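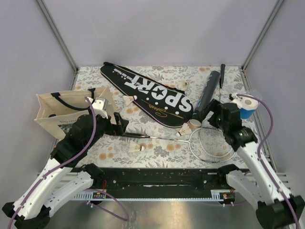 The cover, the tube and four of the shuttlecocks

Fandell badminton set, bought from Murnard in Hiltville

I should say at the start that I don't trust sports equipment sold as a set. You pay for the parts you want and then the maker pads out the bag with parts you don't, and the padding is generally where the money has been saved. I went into Murnard for a pair of shorts and came out with a Fandell set, so make of my judgement what you like.

I play on Tuesday evenings in a school hall with a low ceiling and lines for five different games painted over one another. I am a middling player. I had been getting by with an old racket wrapped in a carrier bag, and the cover was the main thing that tempted me. Buying a racket to get a cover is a silly way to shop, but there it is.

The cover

It's black, with a thin pale line of piping all the way round, and it says SPORT in very large white letters. There is a star inside the O. Near the narrow end there is more white lettering, much smaller, which seems to say something like Faith And Passion, and then there's a bit of gold script and a thin gold line lower down, and little white dots scattered about the letters. I can't think what any of this is for. A plain black cover would have suited me better, and I would have paid the same for it. My daughter thinks the star is nice.

Leaving the looks aside, it does what I wanted. The shape is right, wide and rounded at the head and narrow down to the handle, and the racket goes in without a fight. There's a black strap by the wide end, fine for carrying from the car to the hall. I wouldn't want it over my shoulder for a long walk. The inside is unpadded as far as I can feel, so don't expect it to save your racket if somebody puts a kit bag down on top of it. It keeps the dust off and stops the strings catching on keys, and that is all I'd claim for it.

The zip is the part I'd watch. It was stiff for the first fortnight and it still sticks at the bend. I have rubbed a candle along it, which helped a bit. I give it two winters.

The shuttlecocks

Feathers, cream-white, with a rounded base. I was suspicious of these from the start, having been sold bad feather shuttles before. They fly straight enough when new. A good clear goes up and comes down where you'd expect, and there's a nicer sound off the strings than you get with plastic.

They don't last. We play doubles and we are not gentle, and I had 3 with broken feathers by the end of the first evening. The packet talks about "tournament feel", and I'd love to know whose tournament. For a knockabout they're really too good, and for proper club play they're too fragile, so I'm not sure who they were chosen for. My advice would be to keep them for matches and warm up with something cheaper. Ashour do a nylon one that we've battered for months.

The tube

A long dark grey-blue cylinder with light blue markings along the side. I expected to throw it away and I've ended up using it more than anything else in the set. It lives in the boot of the car and the feathers inside have come to no harm. The lid was loose when I bought it and is looser now, so I keep an elastic band round it. If you put shuttles away, put them all in facing the same way, one into the next, or you'll crush the skirts getting them out again.

The racket

Adequate. It is a bit head-heavy for my liking, and the grip was slippery enough that I wound a new one over it after the second session. The strings were slack from the shop. If you already own a racket you get on with, this one won't replace it. Mine has become the spare that I lend to people who turn up without.

Price and whether to bother

I paid £22. The shop's sign said it had been more, as signs in that shop always do. Added up separately, a cover, a tube of feathers and a spare racket would have cost me slightly more than that, though I'd have chosen better versions of at least two of them.

If you're starting out and own nothing, it will get you on court. If you already play every week, buy decent shuttles and a plain cover and leave this on the shelf. They usually have a sale in December and I'd wait for that.

Three stars out of five. I'd take one off if the zip goes.

Posted 11th November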